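About Us

November 5, 2021, by the Brareo team, Sastthorpe
6 min read

Brareo looks after robots. We set them up, keep them running and repair them when they need it, and we've been doing it out of the same carpeted unit in Sastthorpe for long enough that the people next door have stopped asking what the noise is. If you've come to this page wondering who'll be handling your machine once it leaves your building, we hope what follows gives you a fair idea (do put the kettle on first, we go on a bit).
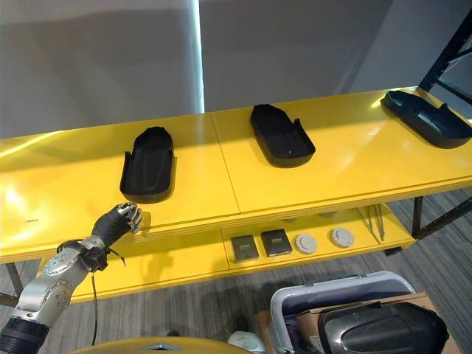
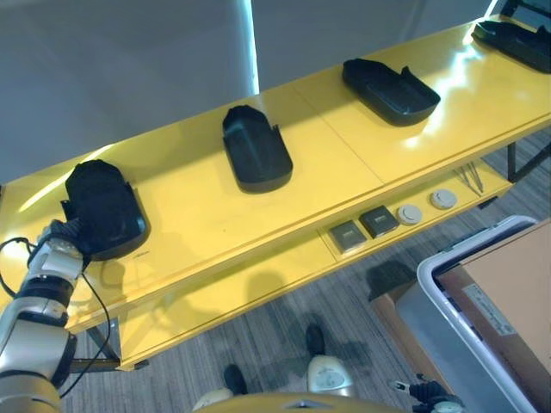
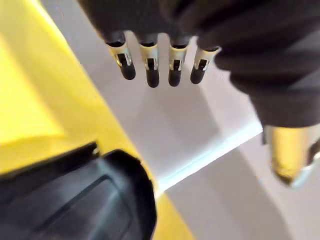

Most of our week goes into hands. Arms are sturdy things and mostly ask for clean cables and a bit of respect, but the hand is the part that touches the work, and it's where small neglect shows up early. When we set up a tray cell, like the yellow table with its black trays, we begin at the fingertips. Each one gets checked by itself: the silver band with its little slot, the glossy black end below it, and the dark fabric where the finger comes out of the glove. We look for a band that has crept round on its finger, and for any bunching in the glove that might pull when the hand closes. Then we go back up the wrist to the cable, which should hang with enough slack for a full reach and never so much that it catches the table edge. It's slow going, and we rather like it!

Trays come next. We teach every position at a crawl, with the robot's own hand doing the holding, and we keep at it until a tray can be met lengthwise, side-on or at whatever awkward angle somebody on your floor is likely to leave it. A shiny tabletop makes its own trouble, with the overhead lights bouncing off it in long streaks, so we do our vision checks under the lighting we've got and do them again under yours after delivery. Expect us on site for 2 days for that. We bring our own lunch, though we've never once turned down a biscuit.

How we got here

Brareo began with one repair bench and a good deal of optimism. Our first proper contract was for Fudunska, who wanted a single packing arm brought back into service and ended up sending us everything with a motor in it. Since then we've logged 1,117 service jobs, and 349 of those were hands, which tells you something about where the wear goes. There are six of us now, and we all take a turn on the phones, so whoever answers will know which end of a wrist joint is which.

The Girard log

Every cell we look after has its own service record, which we call a Girard log after the street our first workshop was on. It goes wherever the machine goes. Glove changes, fingertip swaps, cable lengths, the odd grumble about a squeaky joint: it's all written in there in plain words, and you're welcome to a copy whenever you like. We tidied up the layout in August after several customers told us (kindly) that our abbreviations were a mystery.

Coming to see us

Visitors are always welcome, and school groups too if you ring ahead. Please wear flat shoes, and stay behind the table while an arm is powered. If you're dropping off a hand for repair, pack it palm up in a snug box, leave the glove on, and pop a note inside telling us what it was doing when you first noticed the problem. Even a scribbled line saves us a morning of guessing, and we'll ring you once we've had it open on the bench.

Last updated: November 2021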